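Gronescombe Table & Kitchen list
Subject: Re: keeping chopsticks in a utensil cup?
December 2019

Hello all,

I've been meaning to answer this one since it came through, and then we had family staying, and you all know how that goes!

A list member wrote:

> We were given a big set of wooden chopsticks in October
> and I have no idea where to put them. They roll around
> in the drawer and get under the can opener. Do people
> stand them up in a jar? Tips up or tips down? And do
> you leave them on the table or put them away between
> meals? I'd love to hear what works in a small kitchen.

We went through the very same thing. For years ours lived in the silverware drawer with a rubber band around them, and every single time somebody set the table the rubber band went missing and we were fishing the last one out from behind the tray. I finally gave up and stood them in a black wire-mesh holder, the kind you might keep pencils in, and it sits on the right side of the table where anyone can reach it (including the ones who claim they can't find anything).

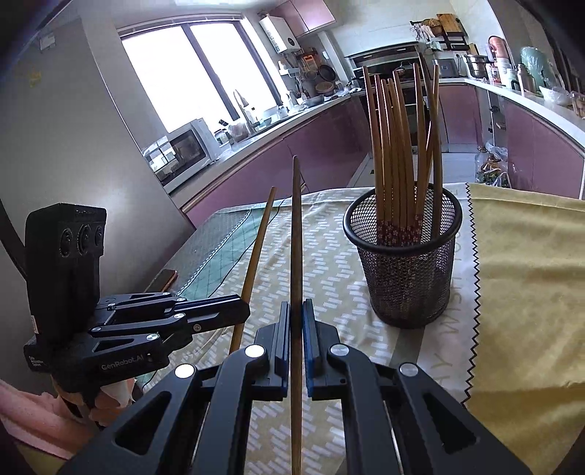

The mesh holder on the patterned cloth, with a couple of the chopsticks out.

What I like about the mesh is that air gets in from all sides. I used to have them in a tall Derkach stoneware jar, very handsome, but there was always a little puddle at the bottom if I'd been impatient with the dish towel. Ours have a dark red band with small white flowers on the lower part, and it's nice to have that showing through the wire too. I keep them tips up. My sister-in-law thinks that's terrible manners and turns them over whenever she visits, so please do whatever keeps the peace at your house.

As for leaving them out, we do, most of the time. If we have company I move the holder to the sideboard and lay a pair at each place, and it goes back after dessert.

One more thing, on washing: I do ours by hand, 2 or 3 pairs at a time, and spread them on a towel overnight before they go back in. The dishwasher made our old set fuzzy.

If anyone has found a good cloth that doesn't show soy sauce, I'd be very glad to hear about it.

Warmly, and happy holidays to everybody on the list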